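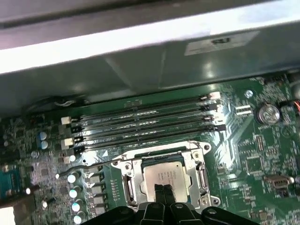 4. Before you fit the cooler

4.1 Switch off the computer at the wall and wait two minutes. Touch bare metal of the case before you touch any part inside.

4.2 Wipe the metal top of the processor with the dry cloth from the Indonus kit. Do not use water.

4.3 Put a small drop of paste in the centre, the size of a grain of rice. Do not spread it with the finger.

Note: The grey paste of the older kit can still be used, but do not mix the two colours.

4.4 Lower the cooler straight down. If you must lift it again, clean both surfaces and go back to step 4.2.

4.5 Turn each screw a little, then go to the opposite one. Stop when they do not turn easily — more force can bend the board.

CAUTION: The fins have sharp edges. Hold the cooler by the sides only.

4.6 Connect the fan cable. The plug goes in one way only.

4.7 Start the computer and listen to the fan for around six minutes. If it makes a scraping noise, switch off and check that no cable is touching the blades. For spare screws, ask for part 348.

Indonus Cooler Guide | Questions: Lachlan Carnegie, Clandness service desk | © Clandness 2018 | Back to top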